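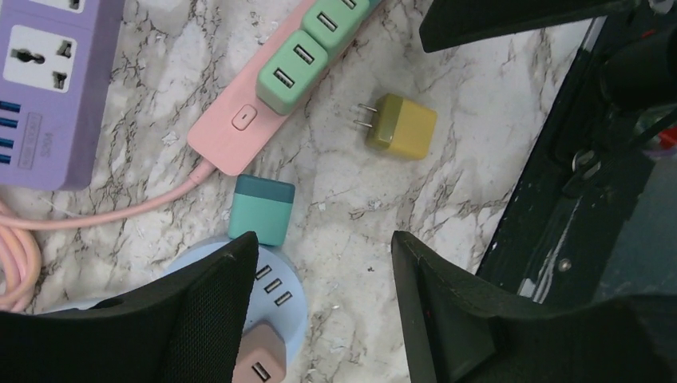
Hadgu two-finger gripper, wrist mount version

Made by Fikgate. Supplied with the Grarna control box, one cable set, one pair of ridged fingertips and the mounting ring.

Status: on sale, with a safety notice. Please read the notice below before you order, and before you use a unit you already own.

What it is for

The Hadgu is a small electric gripper for picking up household and office items from a flat surface. Most customers use it for sorting and placing plugs, chargers, adapters, small boxes and tools. It closes on the sides of an object with two black fingers that move together, so the object ends up centered between them. There is a mounting point for a small wrist camera behind the fingers.

It is not rated for food, liquids or anything live. If you handle power strips or chargers with it, disconnect them from the wall first. Bare plug prongs should be treated as something the fingers can touch, and the fingers can touch both prongs at once.

Safety notice, 2018-07-04

Affects: Hadgu grippers used with a Grarna control box running software version 2. Version 3 is not affected. The version shows on the Grarna display for a moment at power-up, and again under Settings, Unit.

What happens: if the arm is stopped while the gripper is holding something, and the control box is then restarted, the gripper may open fully and close again at full speed before any command is sent. The item in the fingers is dropped. If a hand is near the fingers at that point, it can be pinched.

How we found it: the fault came up at Bristholm in May, during a long run of placing USB adapters on a round power strip. An adapter slipped in the grip and the operator pressed the stop. The operator then restarted the box and reached in to straighten the adapter, and the fingers opened and closed on a fingertip. The injury was a bruise and did not need treatment. The unit had done 446 grips since its last check, which is inside the service interval of 500, so wear was not the cause.

We repeated the fault on our own bench. It does not happen every time. It needs a stop during a hold, and then a restart with the object still between the fingers. Pressing stop with the gripper empty did not bring it on in any of our tests.

Cause: on version 2, the Grarna box loses the finger position when it is restarted under load. It then runs the same position check it runs at first power-up, which is a full open and a full close. The check should have been blocked while the fingers were holding an object. That block was left out by mistake when version 2 was prepared, and our release test only covered restarts with an empty gripper. The release test has been changed.

What to do on version 2

Stop using automatic restart. Go to Settings, Restart and choose Manual.

After any stop during a hold, support or remove the object using the release lever on the side of the gripper body before you restart the box. The lever works with the power off. Turn it slowly, as the object will come free when the fingers part.

Keep hands out of the area between and below the fingers until the display shows Ready. The green light on its own is not enough - on version 2 it comes on before the position check has finished.

Update to version 3 when you can. The update file is on the Fikgate support page and loads through the service port. Saved grip settings are kept, but the restart setting goes back to Automatic, so look at it again afterward.

A note on grip height

The slip that led to the stop at Bristholm was a separate matter. Adapters are smooth and have rounded corners, and when one is pinched by its lower part only, most of the body is left standing clear of the fingertips. A knock against the strip or against the adapter next to it can then turn it. Take the grip as near the middle of the body as the space allows, and lower the approach speed where other items are close by. 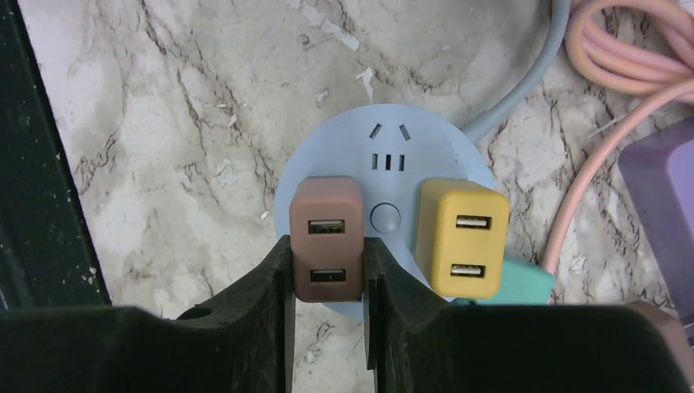 Bristholm asked whether the release lever should be used at all when the adapter is already resting on the strip, given that the fingers tend to drag it sideways as they part. Our reply was yes, use the lever, and hold the adapter from above while turning it. If it moves, it moves. A shifted adapter can be put back by hand once the fingers are open.

Raising the grip force is not a fix for slipping. It marks soft plastic housings and makes the close harder if the position check does run.

Checks and spare parts

Inspect the fingertips every 500 grips. Replace them if the ridges are worn flat on either side. Always replace both together; a new tip against a worn one will push objects off center.

Check that the mounting ring screws are tight and that the camera cable cannot reach the fingers in any wrist position.

Fingertips are sold in pairs. The release lever can be ordered as a separate part, with its pin. Cable sets for the Grarna box are in stock.

Returns

Owners who cannot load the update themselves may send the Grarna box back to Fikgate and we will do it free of charge, including return shipping. Send only the box. The gripper does not need to come off the arm. Put the serial number on the outside of the package, and write down your grip settings before you send it.

If you have had a similar event, including one where no one was hurt, please report it through the support page with the software version and what the gripper was holding.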